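I have been looking after wood tabletops for 7 years now, first at home and then at a shared workshop. A few people asked what I do with them, so I'm putting it in one thread.

Start with what you have. Most of what gets sold as butcher block is strips of wood glued side by side, long edge up. End grain is the checkerboard kind. It costs a lot more and drinks a lot more oil. 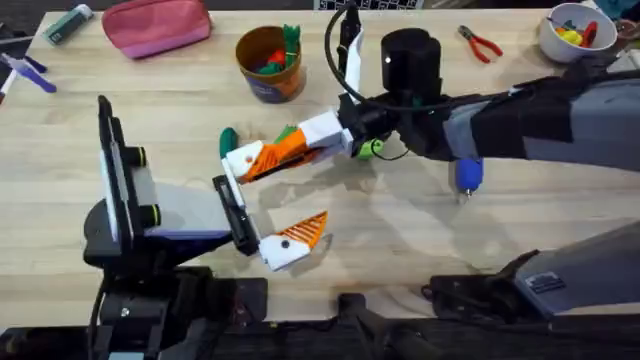 Light wood with a butcher-block grain.

Our last top came from Trirnance and cost $698 with delivery. It sat flat in the hallway for two weeks before we mounted it. Let the wood get used to the room. If you lean it on a wall it can take a bend, and then you are fighting it forever.

Fasteners: use slotted brackets or oversize holes with washers. A wide top moves with the seasons. If you screw it down tight through round holes, something has to give, and it will probably be a glue line.

I lost one top this way. The split opened in January when the heat was on and closed most of the way by June. I filled it with epoxy. It opened again next to the epoxy.

Oil or hard finish? For food, I use plain mineral oil, the drugstore kind. For a work surface I use Bellodine hardwax. Two thin coats, a day apart, wipe off everything that stays on the surface after 15 minutes.

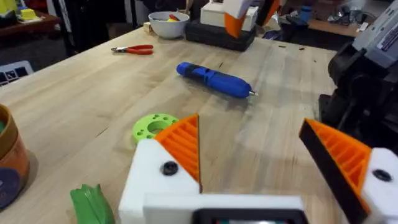
Thin means thin. The first time I did it I left too much on and it stayed tacky for a week -- every piece of lint in the building ended up in it. I had to scrub it back with a pad and mineral spirits and start over.

Also, lay oily rags out flat outside to dry, or put them in a can of water with a lid. Drying-oil rags can heat up and catch fire in a pile. Please do this one even if you skip the rest.

Sanding. 120 grit, then 180. I used to go up to 320 and the finish didn't soak in as well. Go with the grain and check it with a flashlight held low to the side.

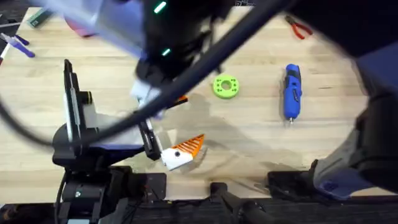

Pale blond top, faint parallel strips.

Both faces get finished, same number of coats. People skip the underside. Then one face takes up moisture faster than the other and the top cups. Tove Brynjólfsdóttir told me this when I started and I skipped it anyway on a side table. It cups.

Black marks are usually iron plus water. A wet can left overnight will do it, and so will steel wool. Oxalic acid takes most of it out. Wear gloves, rinse well, let it dry fully before you refinish.

For dents, a damp cloth and an iron on medium. A few seconds at a time. Works on dents, won't help with a cut where the fibers are gone.

Daily care is a damp cloth and a dry cloth. I tried the Karura spray cleaner and it left streaks on ours. Might be fine on yours.
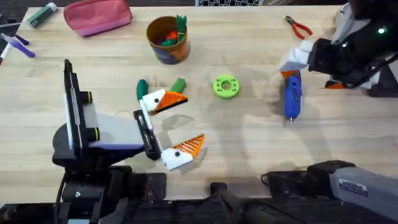
Blond grain, tools and everyday things on top.

Recoat when water stops beading. For us that is once a year, usually November -- before the heat comes on. A small can lasts two rounds.

Will add stuff on edge profiles later if I get to it.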